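About Skatby

We help small food packers figure out what a robot arm will really cost them before they sign anything. I started Skatby after watching my old employer buy 2 arms in May and then find there was no money left for grippers, tables or training – ouch!

So I do the boring bits first. I sit down with your budget, ask what you need picked up, and we try it out on a bench.
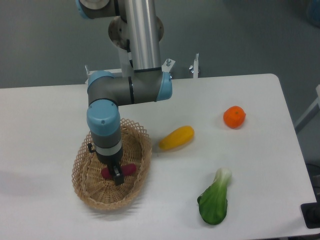

Gripper over the basket, with the squash, the orange fruit and the bok choy still on the table.

My planning sheet has 102 lines (yes, I've counted) and it covers everything from cables to spare fingers. A first planning session is $800, and a full equipment plan starts at $1,000. Bring your quotes along, even the scary ones!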